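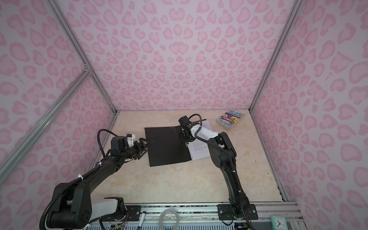 Felicja Kwiatkowski: seven degrees of backlash at the wrist would worry me more than the gripper. Have you measured it with the joint loaded?

Home | Forums | Builds | Log in

Two-arm page turner, part 6
Posted by Leokadia Głowacki, August
32 replies

terach: Agree with Felicja. Pages are thin and the left arm only has to hold the cover. All the precision is needed on the right.

Leokadia Głowacki: Measured unloaded only. I'll repeat it tonight with 35 g on the fingertips. The paperback is next, once the booklet works.

nasasum_dan: Disagree. Backlash is repeatable if you always approach from the same side. Mine is worse and it turns pages fine – I come in from the right every time.

Felicja Kwiatkowski: Repeatable until the cable drags on it. That loop over the wrist is a spring.

nasasum_dan: Then clip it further back. Cheaper than new gears.

Leokadia Głowacki: Moving the tie is a five-minute job, so that goes first. Gears after, if the numbers are still bad.

3 likes | Share | Next page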